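Clirnier open day, 30/01/2023. Got in late, missed the intro talk. Room with brick walls, cables on the floor, 19 of us squeezed in by the door. Sutrisno Entili ran the demo - fast talker, hard to write it all down. 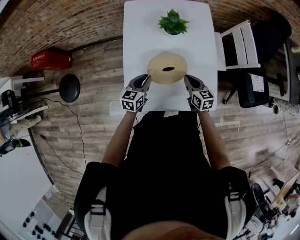 Hand-held grippers at the plate, marker cubes on both.

Everyone got 2 tries. Mine were bad. Harder than it looks, your wrists get tierd. They want 104 good runs by July. Coffee after - then the Bresex stand, wich was closed.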